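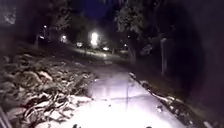
The goal of this project was to collect a set of night driving examples for a small path-following network and to measure how much those examples changed its steering error compared with a network trained on daytime runs only. The platform was the department's outdoor rover, Tosside, driven by hand with a gamepad while images and steering commands were logged together. Night operation changes the input in ways that daytime augmentation did not reproduce. Under the headlight the nearest paving is almost washed out, the far part of the path fades to a dim gray, and a glossy patch across the middle reflects the light back at the camera. A pile of cut branches along the left side comes out white and silvery against shadow, which the daytime network tended to score as drivable surface.

2. Data collection

Three operators drove the rover: Ebere Ogbonna, Arnel Javier and Ebbe Isaksson. Each was told to hold the center of the path at walking speed and to make corrections smoothly. Operators also recorded recovery segments, in which the rover was first steered toward one edge with logging off and then brought back to the center with logging on. Without these segments the training set contains almost no examples of how to leave a bad position.

Exposure was locked at the start of each run. Automatic exposure was tried first and dropped, as it shifted whenever a streetlight entered the view and the brightness of the curb then varied between neighboring images.

3. Labeling and selection

The raw logs were thinned to 2000 images. Prasanna Chowdhury reviewed them in the Lacson viewer and removed 522, mostly images taken while the rover was stopped or while the gamepad link had dropped. The remaining 1478 were split by run, so that images from the same drive never appeared in both training and test sets. No path outlines were drawn by hand. The label for each image is the steering command logged with it, shifted to allow for the delay between the gamepad and the wheels.

4. Training

The network has 7 layers and takes a cropped grayscale image. The crop removes the sky and the lowest rows, where the rover's own front body enters the view. Training started from the daytime weights. A second network with the same layout was trained from scratch on night images for comparison.

5. Results

The fine-tuned network had a lower steering error on the night test runs than either the daytime network or the one trained from scratch. Most of the remaining error came from wet paving, where the predicted command drifted toward the reflection. Leaves on the curb caused smaller errors, usually on the side where the edge was least distinct.

6. Open items

The test runs all used the same headlight angle. Charito Layug has built an adjustable bracket, and the next set will include a lower beam to reduce the overexposed area in front of the rover. Dry-surface night runs are still underrepresented.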